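Helper wanted for our Skutthorpe guest rooms

I'm Senthil, and I run Stundemero, a small guesthouse five minutes' walk from the harbour. We've got busier than I ever dared hope (lovely problem, I know!) and I could really do with another pair of hands on changeover mornings.

It's mostly making beds, airing rooms and having a natter with whoever's still finishing their toast. You'd start at 9am, and I do need you on Sunday, when nearly everyone leaves at once. 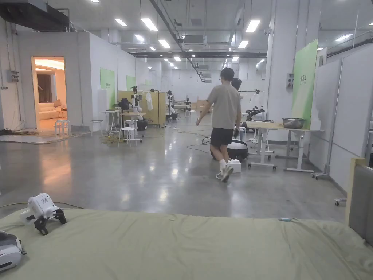
You don't need hotel experience. My best helper so far came from a fish counter and folds a better corner than I do! I'd just like someone cheerful who doesn't mind stairs, as we have three flights and no lift.

Shifts are three hours, lunch is on me, and there are two places going from November. Fancy it? Drop a note through the door marked Senthil Warrier, or ring the bell and come in for a cuppa.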